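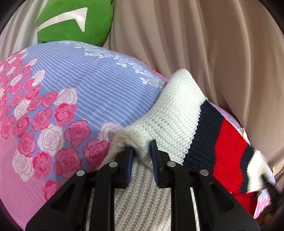

What is zeugma, and why do writers like it so much?

Zeugma is a figure of speech in which one word, usually a verb, governs two or more others in different senses. "She lost her keys and her temper" is the one most of us meet first. The keys are lost in the plain way and the temper in the figurative way, and the verb has to stretch to cover both.

The name comes from a Greek word for a yoke, and I have always been fond of that, because you can feel the two nouns pulling in slightly different directions. When I started reading submissions for the Falton short humor contest back in May, I kept a pencil beside me and put a little z in the margin whenever I met one. There were 198 entries, none of them over 2,199 words, and I got through a good deal of pencil!

The best ones came when I wasn't looking for them. A story set in the made-up town of Kidwood had a mayor who "opened the new library and an old wound," and I laughed out loud on the train. Another, about a family bakery called Marchetti, gave us an uncle who "rolled out the dough and his usual complaints" - a small line, but I knew that uncle by the end of it.

Some handbooks keep a separate word, syllepsis, for the kind where the meaning shifts, and save zeugma for any sentence where one word does double duty. Others use the two names interchangeably, and I have made my peace with that.

If you'd like to try it, begin with a hardworking verb such as take, catch, raise or break. Put the ordinary object first and the surprising one second, and read it aloud a few times before you decide to keep it.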